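Kubo results: learning when to wait

The manipulation group has finished the first full round of tests on Kubo, the method Mayu Matsuda has been developing since last January for handover and clearing tasks. The short version is that a policy trained to predict its own uncertainty about depth picks up shiny objects more reliably than the one we had been using, and it does so with less training data than we planned for.

The old policy, Desico, took a color image and a depth image and produced a grasp in one step. It worked well on matte objects. On glossy ones the depth readings had holes or false bumps, and the policy treated them as real surfaces. Most of its failed grasps closed a little above the object or a little to one side of it.

Kubo adds a second output. Along with each grasp it gives a score for how much it trusts the depth in that area. When the score is low, the arm moves the wrist camera to a new angle and looks again before committing. Mayu capped this at three looks, after early runs in which the arm kept circling and never picked anything up.

Training used 1185 recorded demonstrations, all collected in our own lab on the Mevano arm. We held out 12 objects that never appeared in training and tested both policies on them, under the same lights and with the same starting poses. Kubo failed on 7 percent of the held-out trials. Desico failed more than twice as often. The extra looks cost time, and a pick with Kubo is slower when the first view is poor. We think that is a fair trade for now, but it would not be for a sorting line.
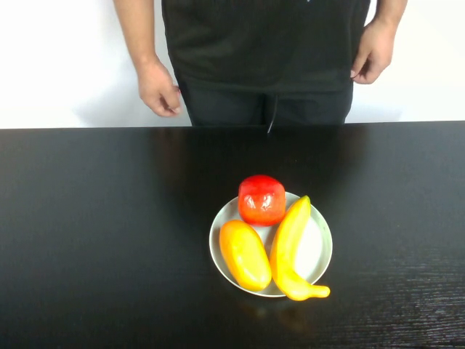 Reflections remain the main open problem. A polished surface under an object gives the camera a second, fainter copy of it, and the policy has to learn that the copy is not something to grasp. Play fruit on a glossy black table is a good test of this — the fruit is shiny, the plate is shiny, and the colors show up again as a dim orange-yellow smear in front of the plate. A banana lying partly over the rim adds a second difficulty, with one end on the table and the rest on the plate. Kubo tends to score the area near the rim as uncertain and asks for another view, which is the behavior we wanted. It still gives too much trust to dark tabletop, where the depth camera returns very little.

Mayu is now retraining with the table finish varied between sessions. The code and the held-out object list are on the Jorport server under the Kubo folder, and anyone who wants to run their own objects through it can ask her for an account.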